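Skarine Laundry and Quilt Care: Questions Our Customers Ask

Last updated Monday, October 21, 2024

We collected on this page the questions we receive most often about quilts, fleece blankets and children's bedding. If your question is missing, please write to Weronika Tokarz at the front desk. She answers in English and in Polish.

Do you accept quilts with cartoon characters printed on them?

Yes, of course. It is a big part of our work, especially in December, when many families bring out the second set of bedding. Character prints need a little more attention than plain cotton, but they are not a difficult item. A quilt with Paul Frank monkeys and Hello Kitty on it goes through the same steps as any other printed quilt.

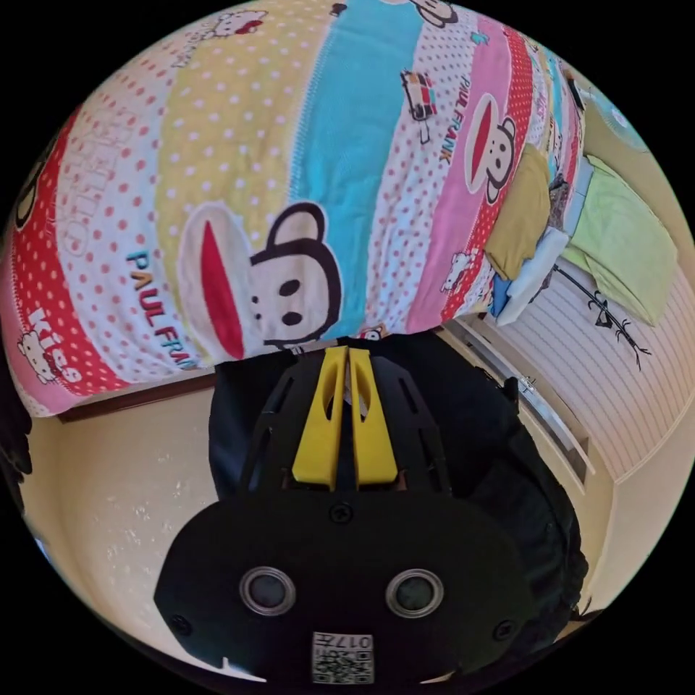 Will the colors run?

With a quilt that was washed before, it happens seldom. With a new quilt it can happen, and red is the color we are most careful with. When red stands next to white or pale yellow, we first make a small test. We press a damp white cloth on the red part for one minute and look at the cloth. If there is pink on it, we wash the quilt alone, in cold water, and we call you before we start.

Can I do this test at home?

Yes. Please choose a corner or the back side. Use an old white cotton handkerchief and plain water, without soap. Do not rub, only press.

What temperature do you use?

For printed cotton and mixed fabrics we use cool water and a slow spin. For fleece also cool water, and never a hot dryer. Fleece does not like heat: it becomes rough and small balls appear on the surface. If your care label says something different from this page, please follow the label.

My blanket is made of several fabrics. How do I know which rule is for it?

Take the rule for the most delicate fabric in it. If one side is fleece and the other side is cotton, wash it as fleece. If you don't know what the fabric is and the label was cut off, bring it to us and Halima Okeke will look at it. She worked many years with upholstery and she can tell most fabrics by hand.

How should I fold a thick quilt for bringing it to you?

You do not need to fold it nicely. A loose bundle in a clean bag is enough. If you want to store it afterwards, then folding matters more. Fold it in three along the length, then roll it from one short end, not very tight. Keep the printed side inside, so that the dust does not come on it.

Can I leave bedding together with clothes in one pile?

Please separate them if you can. Dark clothes, especially gray and black sweaters, leave lint on light fleece, and on pink or white it is seen immediately. When we receive a mixed pile we sort it ourselves, but the order then takes one day more. 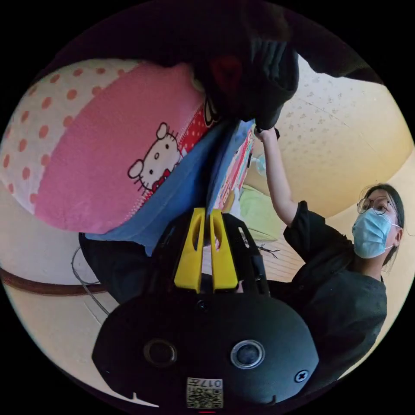
How do I remove lint from fleece?

First shake the blanket outside. Then go over it with a soft clothes brush, always in one direction. Sticky rollers also work, but please do not press hard on a printed face or on letters, as the older prints may lift at the edges.

The print on our blanket began to crack. Can you repair it?

Unfortunately we cannot repair a print. We can slow it down. Turn the blanket inside out for washing, use less detergent than you are used to, and dry it flat or over two lines. A small tear or an open seam we can sew. For bigger repairs we send the item to Chmielewska, a sewing workshop on the same street, and you pay them directly.

What does it cost?

A child's quilt is 20 dollars, washed and dried. Bigger sizes are priced at the desk, after we weigh them. The lint brushing is included. Sewing of a seam is paid apart, and Weronika will tell you the price before anything is done.

How long does it take?

Usually three working days. A thick quilt must dry slowly, and if it goes back in the bag a little damp in the middle, it will smell after one week. For this reason we do not offer same-day service for quilts, also when people ask very kindly.

My child does not sleep without this blanket. What can I do?

Tell us when you bring it. Tadeusz Szczepańska keeps a place in the Friday morning wash for such cases, and a thin fleece blanket can often go home on the same evening. A filled quilt cannot, I am sorry.

How often should bedding be washed?

Covers and sheets every one or two weeks. A quilt that is used inside a cover, two or three times in a year. A quilt without a cover needs it more often, maybe once in a month when a child uses it daily.

Do you use perfume?

No. If you prefer a scent, please add it at home.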